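Derkovard » Practice notes » Gallery

Two-arm sorting cells: house rules in pictures
Posted 28 Oct 2026 by Ibsa Workneh

The Mersha practice sheet sets out how a two-arm tabletop cell is to be laid out, run and recorded at Derkovard. It has 17 clauses. The gallery covers the ones that reviewers at Clulidholm query most often. The sheet is an internal document and does not replace the risk assessment for the cell. Clause numbers refer to the January issue.

Clause 4: Shared floor, separate targets

Both arms may be over the floor at the same time, provided that each has its own tray as target. An arm that is gripping has priority. The other holds its position until the first has lifted clear. Trays stand side by side along the back wall and the space in front of them is used for single items only.
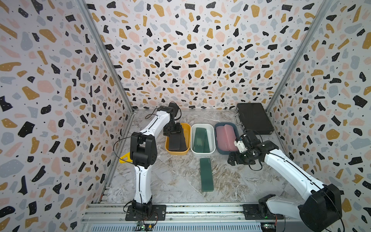
Left arm gripping in the yellow tray, right arm by the blue one.

Cristóvão Matos: The priority rule needs a time limit. With the Urura scheduler we had one arm holding for a full cycle because the other never reported its lift. We now release the hold after 500 ms without a status message and stop both arms. I would put that in the clause itself, as the annex does not get read.

The point is accepted for the next issue. Until then the limit may be set locally, and the value must be entered in the cell log together with the name of the person who set it.

Clause 9: Approach to smooth or translucent items

Fingers are to be open before the final descent. The approach is checked from the wrist view as well as the fixed view. Reflections on a polished surface can be taken for an edge, so the outline of the item is confirmed by a second reading before the fingers close. If the readings differ by more than 2 mm, the arm retracts and the attempt is logged as void. Void attempts are kept in the record. The last audit sample held 569 attempts, void ones included.

Wrist view, translucent green case lying flat on the marbled surface, fingers apart: 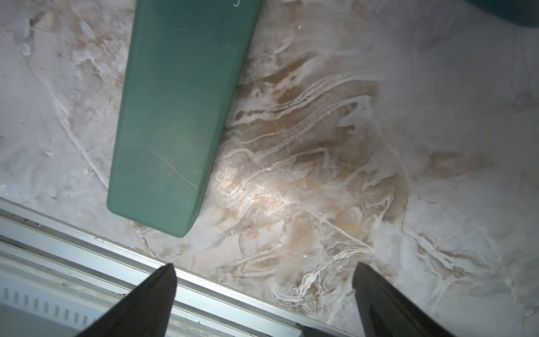
Clause 12: Changes to the layout

A tray may be moved only with both arms parked and the cell stopped. The new position is measured from the front rail and entered in the log before restart. Comments on the clauses go to Ibsa Workneh, quoting the clause number.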